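Neighbors' Corner > House & Repairs > Tile & Grout

Ask Browse Recent Saved Sign in

4 minute read

Should I seal my grout, and did I wait too long to start?

Rhea Salazar

Hello everyone, and thank you in advance for reading all of this, because I know I go on. My husband and I bought a little one-story house in Leltongate in June, and the back bathroom has pale tile on the floor and halfway up three of the walls. The tile is in wonderful shape. The grout is another story. It must have been a light gray once, and you can still see that color behind the toilet where feet don't go, but in front of the sink and along the tub it has turned a sort of weak-coffee brown.

I have been at it with baking soda and a toothbrush in the evenings after the kids are down. It does come up lighter, and then a week or two later it seems to be right back where it was, and I could cry. My mother swears by bleach. My sister says bleach eats the grout and I should have it sealed by a professional. I called one company and they quoted me $479 for a bathroom that you can cross in four steps, and that was without any repairs to the crumbly spot by the tub.

So what I would like to know is whether sealing makes a real difference, whether I can do it myself without ruining anything, and whether grout this old is even worth sealing or should just be dug out. I'm handy enough to paint a room and hang a shelf — I have never touched tile. The house was built before either of us was born, and I have no idea if the grout was ever sealed to begin with.

Oh, and the water out here is very hard, if that matters. We get the white crust on everything.

Kenneth Yap

Don't bother sealing. I never have and mine is fine. Use a darker grout next time.

Natália Vaněk

Rhea, please don't cry over it, I have been exactly where you are and it's a very fixable thing! We redid two bathrooms and a laundry room in our old place in Trilville, and I made most of the mistakes there are to make, so let me save you a few evenings.

First, find out if there's any sealer on there now. Put a few drops of water on a clean, dry grout line and go make yourself a cup of tea. If the drops are still sitting up in little beads when you come back, there's sealer doing its job. If the line has gone dark, the water has soaked in, and so has everything else that's landed on it over the years. Try it in front of the sink and then again up on the wall, since floors wear out much sooner.

Now the cleaning. I suspect half your trouble is the rinse. Whatever you scrub with loosens the dirt into the water, the dirty water sits in the grout lines because they're lower than the tile, and it dries right there. Work on a patch no bigger than a bath mat, and mop up the gray water with an old towel before you go on to the next one. Then wipe twice with plain water. A leftover film of soap is sticky and grabs dirt off every shoe that comes in.

I'd leave the bleach in the laundry room. It can fade colored grout in blotches, and it must never, ever be mixed with ammonia or with an acid cleaner. Be careful with vinegar too. It will take off your white crust, but it wears at cement grout if you use it week after week, and if any of your tile turns out to be marble or limestone it will leave dull spots that don't come out. An oxygen powder stirred into warm water is what I use. Spread it on, leave it for 10 minutes, scrub with a stiff nylon brush (no wire!), towel it up, rinse.

The crumbly spot by the tub you'll want to look at before anything else. If it's the joint where the tile meets the tub itself, there shouldn't be grout in it at all. Tubs move a little when you fill them and grout can't bend, so it cracks every time. Dig out what's loose, let it dry completely, and run a bead of silicone along it. If it's an ordinary joint between two tiles, scrape it down to about two thirds of the depth of the tile and pack fresh grout in. Take a loose chip of the old stuff to the store for matching, and look at the color sample dry. 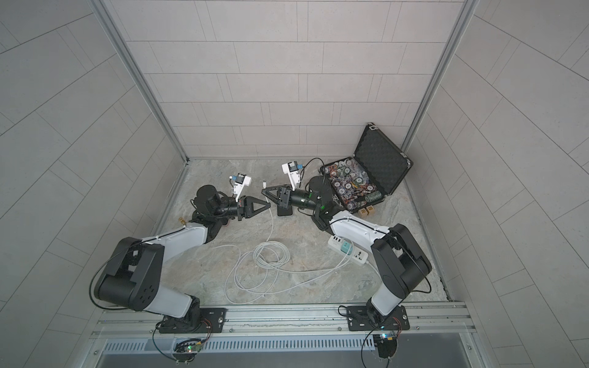
Jericho Enriquez disagrees with me about the order of things and says to seal the sound grout first and patch afterward, so that the new haze wipes off more easily. I can see the sense in it, but new grout doesn't grip well where sealer has run down into the joint, so I still patch first. Give the patch the full curing time on the bag, then seal everything in one go.

For the sealing itself, buy the kind called penetrating sealer. A bottle with a little brush or roller tip is easiest for a beginner. You run it down the lines, wait as long as the label tells you, and then buff every bit of extra off the tile with a dry rag. Do not skip the buffing! I let mine sit while I answered the phone and had cloudy streaks on that floor until spring. Open the window, keep the kids out until the next morning, and do your water drop test again once it has cured. If some lines still go dark, give those a second coat.

I spent $40 on sealer and brushes for the larger of our bathrooms, and had some left over. So no, I wouldn't pay what they quoted you.

If the color never comes back evenly, and on old grout it may not, ask for a grout colorant at the hardware store. It's painted on the lines and it covers stains as well as sealing them. It's fussy work with a small brush, but much nicer than digging out a whole floor.

Humaira Virk

Everything Natália said, and I'll only add two things. With hard water, keep a squeegee by the tub and dry the wall down after the last bath of the night. It takes a minute and the crust hardly gets a start. And if you do end up scraping out any grout, wear a proper dust mask and goggles and go slowly by hand. I used a power tool on my kitchen floor and chipped the edges of more tiles than I want to admit, and then could not find replacements anywhere in the county.

Rhea Salazar

Thank you all so much! I did the water drops tonight. The wall beads up beautifully and the floor goes dark right away, so I suppose that settles the floor. The crumbly part is indeed right where the tub meets the tile, so silicone it is. I'm going to start behind the door where mistakes won't show.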